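Memell Street Block Party - planning meeting minutes, June

I took the notes again, so if I got your name or your opinion wrong, catch me at the mailbox and I'll fix it. We met at 7 p.m. in Pankaj Nigam's garage with the big door open, and there were enough lawn chairs for everybody once Harsh Kushwaha ran home for more.

Last month's minutes
Approved without changes. I had spelled Nambiar Court two different ways and got teased for it.

Street closure
The city said yes to closing Memell from the Grorel Avenue corner down to the dead end, noon until 9 p.m. We have to put up our own barricades and we have to leave a lane a fire truck can get through, which means no tables in the middle no matter how nice it looked last year. Pankaj will pick up the barricades in his truck the morning of. The folks on Nambiar Court asked how they get their cars out if they work that evening. Answer: park on Grorel before noon. I'll put that on the flyer in big letters.

Money
We had $297 left over from last summer, and I was pretty pleased with that until Harsh read us the quote for the tent. Long discussion! Two people wanted to skip the tent completely, a couple of others remembered the rain (so do I, my potato salad was soup) and we went back and forth until the mosquitoes came in. We agreed to rent the smaller tent and ask each house to chip in what they can. No set amount. Envelopes go to my porch, in the box with the lid, please, and not under the mat.

Food
Potluck, same as always. Even house numbers bring a main dish, odd numbers bring a side or dessert. Harsh is doing the grill and would like it known that he will cook whatever you hand him but he won't marinate it for you. Vellent Bakery offered us rolls at cost and we said yes right away. Somebody asked for a table with no nuts on it and I think that's a great idea, so I'm setting one up at my end of the street with a sign. If your dish has nuts, it goes on the other one. Label your dishes either way, and put your name on the bottom of the pan - I still have a glass lid from last year and no clue who it belongs to.

Music
Pankaj's nephew will play from 5 to 7, and after that it's a playlist. We voted on whether requests are allowed. They are, until 8.

Kids' corner
Sidewalk chalk, the bean bag toss, and face painting if we can find a person who can paint a face. (I tried on my sister's kids at Easter and they both came out as raccoons.) The bean bags need new stitching and I said I'd do it.
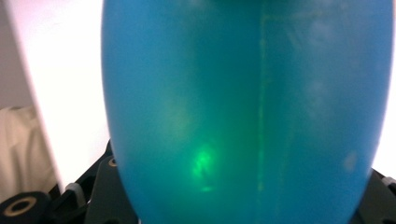
The sprinkler question came up next. The Nambiar Court parents would like it on the grass and away from the music gear, and everybody was fine with that as long as the hose doesn't cross the walkway. Bring towels from home.

Flyers
I'm printing 100, nearly double what we have houses for, but they always disappear. Harsh will do the even side of the street and I'll do the odd side.

Cleanup
Not many hands went up here, friends! We need people from 8:30 on to fold tables and walk the trash down to the corner. Pankaj put his name down first, then me, and the sheet is still taped up inside his garage.

Other things
The streetlight by the dead end is out again. I've called it in twice and will call again.

We wrapped up at 8:40. Next meeting is in the same garage, same time, and please bring your own chair.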